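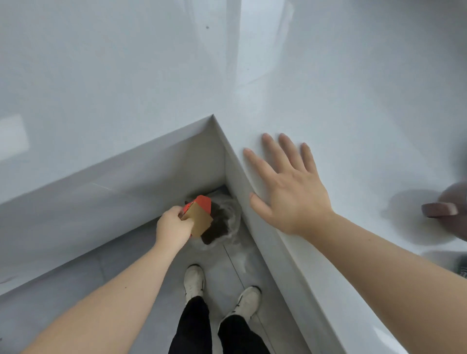 # Stollora head camera, with the Ollow controller

2020-03-23

Warneo sells the Stollora as a head-worn camera for recording hand demonstrations, the kind you later feed to an arm and hope for the best. I have a Seixas two-finger gripper that needs teaching, so I paid the 390 and tried it against the fixed overhead camera I already had. Both went through the Ollow controller, which is the only box in my setup that has never let me down.

The pitch is that a camera on your head sees what your hands see. Up to a point. Reaching low, down by a wastebasket between two white units, the view followed me into the gap and kept the box and my fingers together. My overhead camera gets the top of my head in that spot. Score one for Stollora.

Glossy white surfaces are another matter. The exposure hunts whenever a big bright panel fills the view, and the hand tracking in the bundled software gets jumpy along with it. The box says the tracker is "surface independent." I'd like to know which surfaces they tried.

Cups were the harder test. I care about handles, as the Seixas fingers are fat and will happily shove a saucer across the counter before they close on anything.
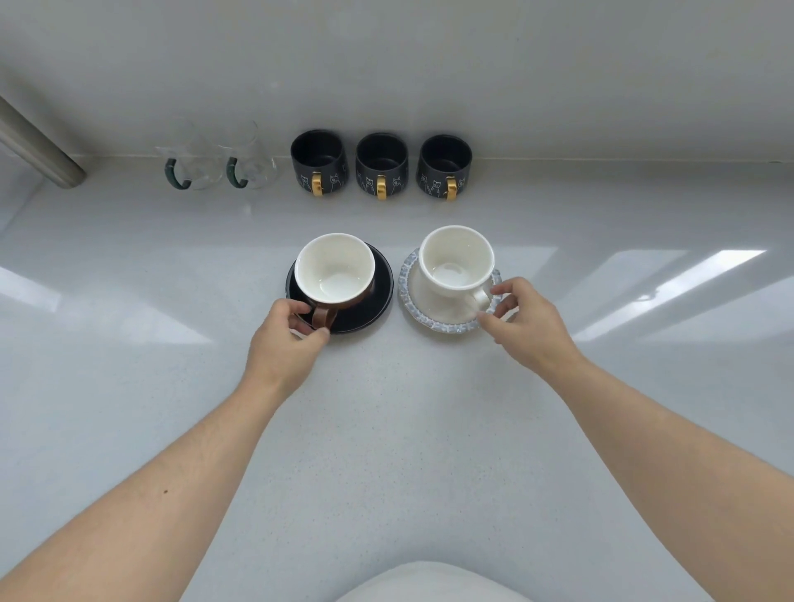
*Both hands at the front cups, glass and black mugs along the wall.*

The stills are good enough to label grasp points by hand. The automatic labels are not. The tracker had trouble telling a finger on a handle from a finger next to one – a small difference on screen and a large one for a gripper. The clear glass mugs also gave it fits, though my overhead camera is no better with glass.

Other gripes:

- The strap slips when you look straight down, and you look straight down all day.
- The cable is 2 meters. With the Ollow on a shelf that's too short.
- Exports stop at 100 clips per batch, with no warning that the rest were skipped.

As for the arm, I wouldn't read much into my results. Trained on the Stollora clips with my own labels, it picked better approach angles than before. How much of that was the camera and how much was me finally labeling with some care, I can't say, and neither can Warneo's brochure.

Buy it if you record low or cramped reaches and don't mind labeling by hand. For flat tabletop work I'd keep the overhead camera and spend the money on a gripper with thinner fingers. 2 stars out of five for the software, four for the camera itself.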